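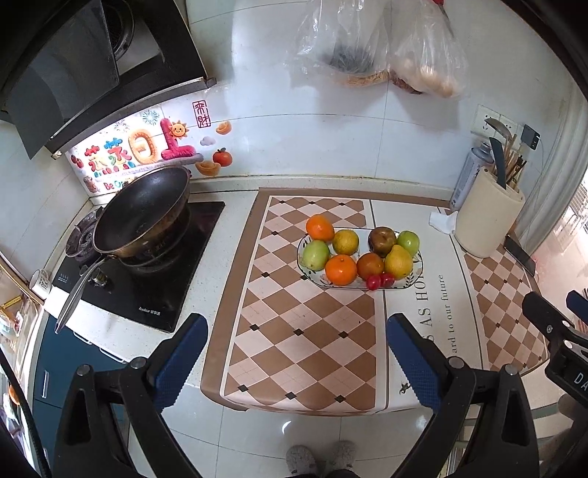
Kitchen day, fruit plate task

Tue 24 May

Notes mostly for me and for whoever picks up the Wikano task list while I'm out. Spent the whole shift on the fruit plate with the hand grippers, in the kitchen with the diamond mat. Got 17 takes I'd keep. My thumbs feel like I've been opening jars since February.

First, the thing I keep forgetting to write down: slow is fine, but steady matters more. When I started I was doing the housekeeper thing, grab and drop and on to the next one, because that's what you get praised for on a normal Bramau shift. The people who check the takes don't want that. They want the jaws to come in, stop, close, lift. It took me ages to unlearn the hurrying, and now I notice I do it at home too. I reached for a lemon the other night like it was going to bolt.

The round oranges are easy. You come down either side and the blue pads do the rest. The two little red ones at the front of the plate are a pain, they sit right up against each other and the rim, and with the jaws wide open you can't get a pad in between without nudging both. What worked today was closing down to a bit more than the width of one fruit BEFORE going in, then coming in from the outside. The yellow one with the pointy end I took across the fat part. Try it by the point and it spins on you.

Don't bother lining the fruit up the same way every take, by the way! I was doing that all last week, very tidy, very proud, and got a note back asking me to please mix it up. A plate of fruit in a real kitchen never looks the same two days running and the arm at Stefanou needs to see that.

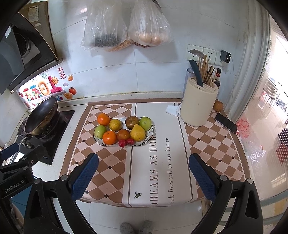 Plate on the left half of the mat, jaws open. Phone and one loose fruit over by the wall.

Now the people stuff, which I said I'd keep track of.

Vasiliki Zacharopoulos came by at lunch and we had the talk again about who gets put on gripper days. There are five of us trained on them. Everyone else is still on regular rounds, and the regular rounds got longer when we got pulled off. She thinks we should rotate, a week on and a week off. I'd be happy with that, mostly for my hands. What I don't want is to end up as one of the gripper people for good and lose my own clients, who I like, and who tell me when they're out of dish soap.

The other side of it: I've never had my work looked at this closely. Someone watches how I pick up a piece of fruit and writes back about it. In nine years of cleaning kitchens the only comments I got were about streaks on the glass. Part of me loves that, it's nice when somebody sees there's a skill in it. And part of me knows what they're learning it for. The Lallari office lost its evening tidy-up crew when the machines went in there, and I'm told the crew that was kept now spends the shift picking up whatever the machines knocked over. Vasiliki says that won't be us. She may be right, kitchens like these are a long way from an office with flat desks. Just look behind that plate — tissue, chopsticks every which way, bags hanging off the wall, cables. I'd like to see anything with a plug get around all that.

Still, I want it in writing what happens to our hours once the recordings are done. I've asked twice. Asking again Monday.

Smaller things:

The pay sheet counts takes, and I'd much prefer it counted hours. Setting up between takes is work. So is starting over when the grip slips. At over 100 takes in a week you're rushing, and then you're back to grab and drop and half of it gets thrown out.

Right hand gripper felt stiff by the afternoon, could be me. Whoever has it next, open and close it a few times before you start and tell me if you feel it too.

Keep your feet back from the counter when you lean in. I lean a lot, and my lower back has opinions. If we could get a step or a lower counter for some of the tasks I'd take it. Put that on the list under the rotation thing.

Still to do in this kitchen: utensils in and out of the holder (chopsticks one at a time, oh boy), the handle of the pan on the stove, wiping around the plate with it left where it is. I'd do the utensils first while your hands are fresh and leave the wiping for last.

Grippers are charging in the hall. Ate an orange afterwards, with my fingers, very badly.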